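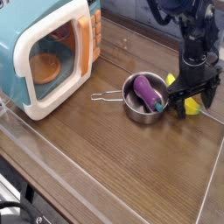

Toy microwave with orange door handle and keypad.

About Enberg

Enberg makes roof and foundation vents for houses and light commercial buildings. The company was started by Hubert Wyss as a sheet metal shop and still forms, punches and paints its parts under one roof. We employ 43 people in two shifts.

Products

The catalog lists 407 parts in 3 groups: ridge and soffit vents, crawl space vents, and flashing. Most are stocked in galvanized steel and aluminum. Copper is made to order. Net free area is printed on every carton label and on the spec sheet for each part. The Clidari line of crawl space vents has a sliding damper that can be set from outside the building.

Testing

Leonie Baumgartner runs the test room. Each new vent is checked for airflow, wind-driven rain and screen strength before tooling is approved. Reports are sent to contractors and building departments on request.

Ordering

Enberg sells through lumber yards and roofing suppliers. Custom sizes need a dimensioned drawing showing rough opening, wall thickness and flange width. Drawings received by noon on Tuesday are quoted the same week. Send them to Zachary Nguyen in the order office. Replacement screens and dampers are kept for discontinued parts where the original dies are still in use.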